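Dellent Adds Saved Query Strings and Account Filters to Jetevden

Dellent has released version 7 of Jetevden, its browser-based search and monitoring tool for public social media posts. The update adds saved query strings, per-account exclusion filters and a revised date selector. It is available to all subscribers from July and requires no reinstallation.

Saved query strings let a user store a full search, including operators, language settings and date limits, under a short label. Each workspace can hold up to 1,000 strings. A stored string can be run manually or on a schedule, with a minimum interval of 15 minutes between runs. Results are written to a list that can be sorted by time, account or reply count and exported as a CSV file.

Exclusion filters remove posts from named accounts before results are counted. In earlier versions, excluded accounts were hidden from the list but still included in the totals, and the two figures did not match. Existing exclusions are carried over and applied to new searches only. Archived reports keep their original totals.

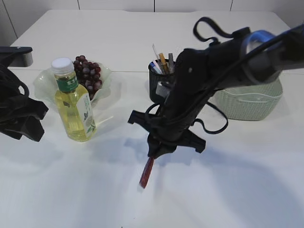
Radoslava Sokol said the mismatch in totals had been the most frequent complaint during the test period, and that her team had been correcting weekly reports by hand. She added that scheduled runs would be more useful if failed queries were retried automatically. Dellent plans to add a retry setting in a later release.

The test period covered 2,397 saved queries across workspaces run by the agencies Drernon and Šindelář. Queries containing nested parentheses were the main source of errors. The parser now flags an unclosed group before the search is sent and marks the position of the fault in the query box.

The date selector accepts typed dates as well as calendar input. Times are shown in the time zone of the workspace, which an administrator can change under Settings, Region.

Pricing is unchanged. Subscribers on version 5 or earlier should export their stored searches before updating, as the older format is no longer read.

Press contact: Diệp Trương, Dellent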